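Irnberg residents' group questions "zero waste" claim for battery collection

Kunville, Sunday, December 7, 2025

The Irnberg Residents' Association has asked the waste contractor Drullomitz to publish the figures behind its claim that household batteries collected in the district are "fully recovered".

The claim appeared on leaflets sent to 300 homes in November. It gives no weights, no name for the plant that takes the batteries, and no word on what "recovered" means.

"We were told the old scheme was a success as well, and it closed after 11 months," said Samran Prasertsri, who speaks for the association. "If the numbers are good, why can't we see them?"
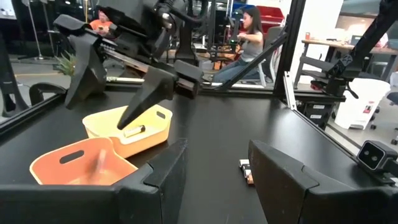
Page last changed: 7 December, 16:40

Drullomitz replied to the association's first letter with a copy of the same leaflet. A second letter has had no reply.

The association also doubts the plan to cut the drop-off points in Irnberg to 2, at Grewal Road and the Kunville depot. The contractor says this will make collection "simpler for everyone". Neither site is on the evening bus route, and the depot shuts at four.

In the association's own survey, 101 households said they would be less likely to hand in batteries if the nearer points closed. Drullomitz has called the survey "informal". It has not said whether it carried out one itself.

The association wants the closures put on hold until the figures are released.

Press contact: Samran Prasertsri, Irnberg Residents' Association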